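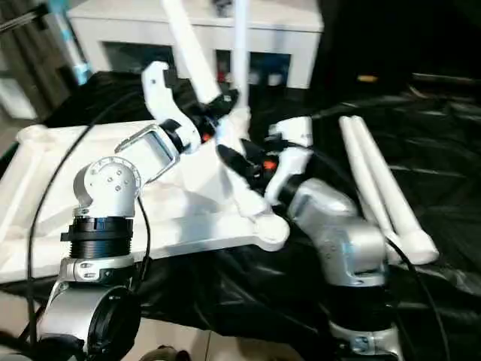
Última modificación de esta página: 31 de diciembre de 2024

3. Montaje de la estructura de tubos

¡Llega la parte más agradecida del montaje! Hasta ahora todo eran piezas sueltas, y en este apartado la estructura Tuketti empieza a tenerse en pie. Trabaje sobre una mesa cubierta con una tela: los tubos blancos ruedan menos y se arañan menos. Si la tela es oscura, mejor todavía, las piezas blancas se encuentran de un vistazo.

3.1 Unir los tubos al soporte

1. Ponga sobre la mesa el marco plano de esquinas redondeadas y deje a un lado los tubos que no vaya a usar todavía.
2. Tome el soporte blanco de plástico y presente en él los dos tubos, sin apretar.
3. Gire cada tubo despacio hasta notar el tope. Uno puede quedar algo inclinado respecto al otro; se corrige en el paso 5.
4. Empuje con la palma de la mano, nunca con martillo ni maza.
5. Alinee los dos tubos y apriete la unión.

Nota: los tubos con el extremo redondeado y más grueso se reservan para la base. ¡No los gaste arriba, que luego hay que desmontar!

Precaución: no cargue peso en la estructura hasta terminar el apartado 4. Una vez completa admite 3 kg por tubo.

3.2 Piezas acanaladas y bolsas

Las piezas pequeñas van mejor en su bolsa hasta el momento de usarlas. Con las acanaladas conviene ir con calma:

1. Sujete la pieza por los anillos, que ofrecen muy buen agarre.

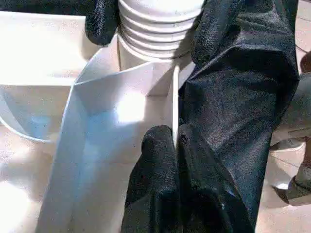
2. Con la otra mano, tire del plástico hacia abajo, poco a poco y sin retorcerlo.
3. Pase un dedo por las ranuras y retire cualquier resto de plástico.
4. Compruebe que la banda lisa de la base está limpia antes de encajarla.

Precaución: mantenga las bolsas fuera del alcance de los niños.

Nota: en el modelo Rernside de 400 mm la pieza acanalada entra a presión; en el Prildale de 1.000 mm lleva además un cuarto de vuelta. En los dos casos se oye un clic clarísimo, ¡da gusto!

Siga con el apartado 4, Fijación de la base.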